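Brotilel: pinza de mano para enseñar tareas de mesa
Equipos / Montaje y preparación de pedidos / Brotilel

Os cuento esta ficha yo misma, que para eso llevo el taller (soy Ada Bianchini) y me he pasado media vida entre mesas de trabajo. 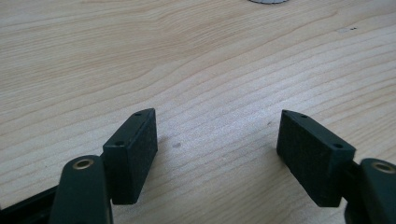
En Jorkcombe, que es el taller donde montamos y embalamos piezas pequeñas, teníamos una mesa de preparación que no quería nadie. Coger, girar, dejar, coger, girar, dejar... y al final del turno las muñecas pidiendo clemencia. Llevábamos tiempo mirando brazos robóticos, pero siempre nos daban el mismo presupuesto: el brazo por un lado y, por otro, alguien de fuera que viniera a programarlo cada vez que cambiáramos de referencia. ¡Y nosotros cambiamos de referencia continuamente!

Con la Brotilel la cosa va de otra manera. La coges con la mano, haces la tarea como la harías cualquier mañana y el sistema guarda el recorrido, la apertura de los dedos y lo que ve la cámara. Con unas cuantas repeticiones buenas, el programa Ruggiero (va incluido, luego os explico) prepara el movimiento para el brazo. Quien enseña es la persona que conoce la mesa, y eso en el taller se ha notado mucho más de lo que yo esperaba.

Los dedos y las almohadillas

Los dedos son de plástico verde muy oscuro, con la punta redondeada y un anillo de color latón cerca del extremo. Por la cara interior llevan un bloque rectangular, también verde, con la superficie un poco rugosa para agarrar bien. Los bloques tienen agujeros para tornillo en la parte de arriba, así que si gastas uno lo cambias con un destornillador y sigues. Yo guardo un juego de repuesto en el cajón y os recomiendo hacer lo mismo, que luego se pide tarde y mal.

Por dentro van iguales que los del brazo. Parece una tontería, pero si la mano que enseña y la mano que ejecuta no agarran igual, el robot aprende una cosa que después no puede hacer. Eso lo sufrimos con un equipo anterior y no se lo deseo a nadie.

Qué ha cambiado para la gente

Cuando lo anuncié en la reunión hubo caras largas, lógico. Lo primero que me preguntaron fue quién sobraba. No sobraba nadie, y lo pusimos por escrito antes de abrir la caja, con la plantilla delante. Las 4 personas que rotaban en esa mesa siguen aquí: ahora enseñan tareas, revisan lo que sale y se ocupan de los pedidos raros, esos que vienen con una nota a mano y tres excepciones.

Lo que sí os aviso es que enseñar cansa. Cansa distinto, de cabeza, porque tienes que fijarte en cómo haces algo que llevas años haciendo sin pensar. Al principio poníamos sesiones larguísimas y las últimas grabaciones no valían para nada. Ahora hacemos tandas de 20 minutos y paramos. También acordamos que las grabaciones sirven para entrenar el brazo y punto: no se usan para medir el ritmo de nadie. Si vais a comprar una, hablad de esto antes, de verdad, no lo dejéis para cuando surja el lío.

Y una cosa bonita: los que mejor enseñan suelen ser los más tranquilos, los que antes pasaban por lentos. Movimientos limpios, sin dudas a medio camino. Hubo quien se llevó una sorpresa (yo la primera).

Qué viene en la caja

Pinza de mano Brotilel con cámara integrada
Juego de almohadillas montado y otro de repuesto
Pareja de dedos para el brazo
Soporte de carga y cable
Licencia de Ruggiero para 3 puestos
Guía impresa en español

El brazo no va incluido. Nosotros usamos un Brasis, que se entiende con Ruggiero sin adaptadores. Si tenéis otro modelo, escribidme antes de comprar y lo miramos juntas.

Para empezar con buen pie

Elegid una tarea corta y aburrida. Nosotros quisimos arrancar con la más complicada y perdimos un montón de días. Para la primera tarea sencilla grabamos 80 repeticiones y con eso el brazo ya se defendía; luego añadimos algunas con las piezas torcidas o mal puestas, que es como vienen en la vida real.

Despejad la zona central de la mesa y procurad que la luz sea la misma durante toda la sesión. Una ventana con sol a ratos os va a dar guerra. Y pasad un paño por las almohadillas al terminar, seco, sin disolventes.

Lo que no hace

No es para piezas pesadas ni para nada que corte. Con film fino se pelea bastante, y con bolsas vacías ni os cuento. Tampoco quita la evaluación de riesgos del brazo: eso hay que hacerlo igual, con vuestro servicio de prevención.

Pedidos y pruebas

Precio según configuración, lo pasamos por correo. Se puede venir a Jorkcombe a probarla con vuestras propias piezas (traed las difíciles, por favor, que las fáciles ya nos las sabemos). Las visitas se piden en el formulario de contacto, y si ponéis en el mensaje qué tarea queréis enseñar, os dejo la mesa preparada.

Ficha revisada el 14 de mayo de 2022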